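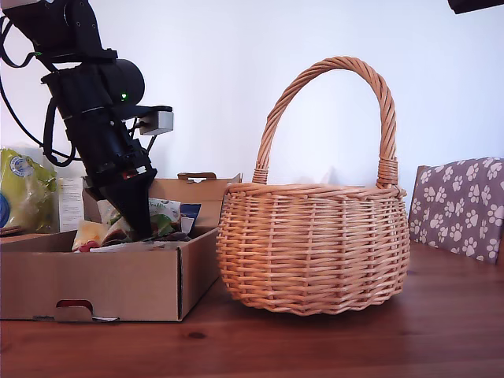 Arnstead wrote, in reply to the segmentation note:

I have read the note twice and still don't see why the blur score is needed. You have joint encoders. The encoders tell you when the arm is moving and when it has stopped, at a far better rate than any camera. If the aim is to cut an episode into approach, grasp, transfer and release, thresholding joint speed should do it, and then you don't need to care about exposure time or lighting.

Second point. Your table reports segmentation agreement and task failures side by side, as if the first explained the second. I would like to see the failures broken out by phase before I accept that. We train on hand-cut episodes at our end and most of our losses are at the pick, where the cut points make no difference at all.

Third, a small one. Is the release triggered by the policy or by a height rule? The note says one thing in the text and another in the config.

End of quoted message.

Thanks for the comments. Taking them in order, with the relevant numbers from the evaluation log. Some of what follows was in the original note but badly placed.

1. Why not joint speed alone

We started with joint speed alone. It was the segmentation in the first Sastitine release and it is still available as an option (segmenter: speed). It works well on rigid items. It works badly on bagged items in a full box, for a reason that has to do with the operator more than the arm.

When a person teleoperates a grasp on a soft package among other soft packages, the arm rarely stops. The operator lowers the fingers, feels their way sideways with small corrections, closes, and is already lifting before the closure is complete. Joint speed through that stretch is low and uneven. A single threshold gives you either one long grasp phase with part of the approach in it, or a string of short fragments. We tried hysteresis, and we tried smoothing over a longer window. Both moved the problem to a different set of episodes.

The wrist camera sees something the encoders don't, and that is the contents moving relative to the fingers. If the arm is moving slowly and the wrist view is sharp, the fingers are in free space or resting. If the arm is moving slowly and part of the wrist view is smeared while the finger edges stay crisp, the package is sliding or being pulled. If everything is smeared, the whole wrist is moving and the encoder already says so.

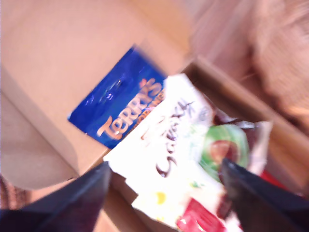

Wrist view inside the box. Frames as blurred as this one get a high global score and are skipped by the segmenter.

The score itself is simple. We take local gradient energy on a coarse grid, mask out the cells normally occupied by the fingers, and divide by a running median for the same cell over the episode. No learning is involved. The two outputs are a global value and a spread value. The segmenter uses joint speed first and only consults the spread value when joint speed is between the low and high thresholds. Outside that band the behavior is identical to the old version, so anyone with rigid items should see no change, and if you do see one please send me the episode.

You are right that the score depends on exposure. We fix exposure and gain at the start of a session and store both in the episode header. Episodes without those two fields are rejected by the new segmenter with a warning. This is the most common complaint from people with older recordings. The only fix I can offer is to run those with segmenter: speed.

Printed packaging helps here and plain packaging hurts. Large lettering has strong edges, so a small amount of motion changes the gradient energy a lot. Clear plastic is the worst case, because highlights on it move independently of the item and the spread value rises when nothing has shifted. We have a patch that discards saturated pixels before computing gradients. It helps on clear bags and costs a little on metallic wrappers, where the saturated pixels were carrying some of the signal. It is off by default.

2. Failures by phase

The evaluation log for the task has 2,049 transfer attempts, box to basket, single arm, policy running without operator input. Of these, 358 are marked as failures, or 17.5 percent. An attempt is marked as a failure if the item selected at the start is not inside the basket when the arm returns to its rest pose. An item hanging over the rim counts as a failure. An item that leaves the basket on its own after the arm has returned would count as a success, though I have no record of that happening.

Your experience at Arnstead matches ours in one respect: the pick is the largest single category. More than half of the failures are at the grasp. The most frequent type is closing on two packages and lifting both, after which one of them drops somewhere between the box and the basket. If the selected item is the one that stays in the fingers we still count a success, which some people on this list will object to. The log has a separate flag for a dropped neighbor, so you can recompute with the strict rule.

The second category is release, and this is where I think the segmentation matters. The transfer phase has very few failures that can't be traced back to a poor grasp.

The same comparison with the speed segmenter used the same demonstrations, the same network, the same training length and the same seed. Grasp failures were nearly unchanged, which supports your argument that cut points don't matter at the pick. Release failures went up noticeably. With the speed segmenter, the release phase in the training data often starts while the item is still traveling over the rim, so the policy learns that opening the fingers early is acceptable. With the combined segmenter the start of release falls later, after the swing of the package has died down.

So I withdraw the implied claim that better segmentation reduces failures in general. It reduces release failures on soft items. The table in the note should have said so, and I will split the column in the next revision.

A remark on the handle, which came up in an earlier thread. A basket with a fixed arched handle is a poor target from an engineering point of view, and we chose it on purpose. The handle divides the opening, so the policy has to commit to one side, and the demonstrations contain both choices. Averaging over the two produces a path into the handle. We condition on a side variable that is set at the start of transfer from the final wrist heading of the grasp phase. This is another place where the cut point has an effect: if the end of grasp is placed too early, the wrist heading is still changing and the side variable is partly noise.
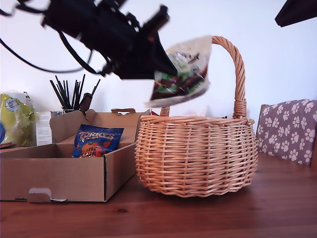
3. Release rule

The text of the note is correct and the config is out of date. Release is triggered by the policy. The height rule exists as a gate: the fingers can't open above a set height, whatever the policy outputs, but reaching that height does not open them. The config key is still called release_height, which reads as if it were the trigger. It will be renamed to release_gate_height. The old key will be accepted with a warning.

We did run a portion of the log with the gate disabled, 718 of the attempts, to see whether the policy had learned the height by itself. It had, mostly. The release heights without the gate have the same center and a longer upper tail. The tail is made up almost entirely of long, limp packages, where the lower end is well into the basket and the fingers are still high above it. Whether such a release is premature depends on the item. For a bag with most of its weight at the bottom it is harmless. For a light bag that folds over the rim it is a failure.

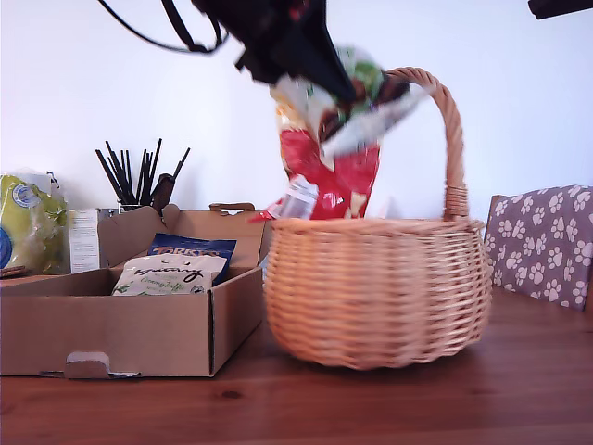 Height of the wrist is a poor proxy for height of the item, and I would like to replace it. The gate is defined on the wrist because that is the quantity we have without any estimate of the package. The discrepancy is easy to see with a bag held by its top end: the mostly red one going into the basket has its bottom edge just below the rim, with the fingers still holding the upper part. The gate as defined knows nothing about that lower edge. A side camera could give us the lowest visible point of the item, but the basket wall hides it as soon as it passes the rim, so the measurement disappears when it becomes useful. Yalçınkaya has suggested using the height of the lower edge at the last frame before it is hidden and extrapolating from wrist motion. I have a draft of this. It assumes the bag doesn't swing much, and I haven't checked how often the assumption fails.

4. Open items

The strict rule for double picks. If Arnstead or anyone else recomputes the results with the neighbor flag, please post the number to the list together with the commit you used. The flag was filled in by hand and I expect some disagreement between annotators.

Shared format. The Clondgate export currently drops the spread value and keeps only the global one. That was an oversight in the converter. Anyone who converted before the fix needs to export again from the raw episodes, as the value can't be recovered from the converted file.

Phase names. There are four in our files and five in the Clondgate schema, which has a separate settle phase between transfer and release. I have no objection to adding it. The combined segmenter could produce it with one extra threshold. I do object to making it required, as the speed segmenter can't find it reliably.

Hand-cut episodes. It would be useful to run our segmenter on the ones from Arnstead and compare cut points directly, if they can be shared with exposure and gain in the header. Wrist stream and encoders are enough for this. The side view isn't used for segmentation.

The revised table and the renamed key will go into the March 2019 update of Sastitine. The saturation patch stays in its own branch until somebody with more metallic wrappers than we have has tested it.

Sastitine maintainer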